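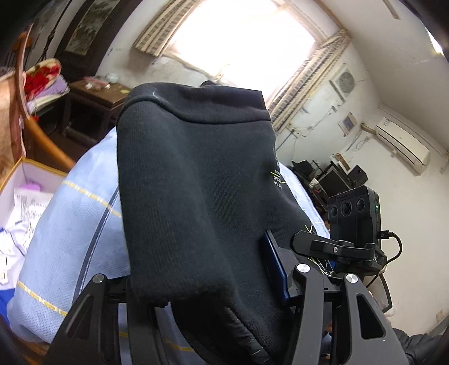 Prenda negra de punto y pinza de mano, con tela azul claro detrás.

Reteo: demostraciones manuales con ropa

Reteo reúne 2,169 demostraciones de manipulación de prendas hechas con pinza de mano, en casas de verdad y con su desorden de siempre. ¡Nos encanta cómo ha quedado esta versión!

Contenido
- 1,570 episodios de doblado
- el resto, colgar y apilar
- 112 prendas distintas, 8 viviendas

Cada episodio trae vídeo, apertura de la pinza y trayectoria de la muñeca, todo con el mismo reloj. Los puntos negros y elásticos son lo más difícil del conjunto - y también lo más divertido de entrenar.

Uso
Descomprime en datos/ y ejecuta preparar.py. El lector de Covex abre los archivos tal cual; con Vainio hay que pasar antes convertir.py.

Pendiente
Faltan las etiquetas de agarre fallido en dos viviendas. Si te animas a revisarlas, ¡escríbenos!

Mantiene: Nighat Dhanial, Serkden
Última revisión: 2019-09-20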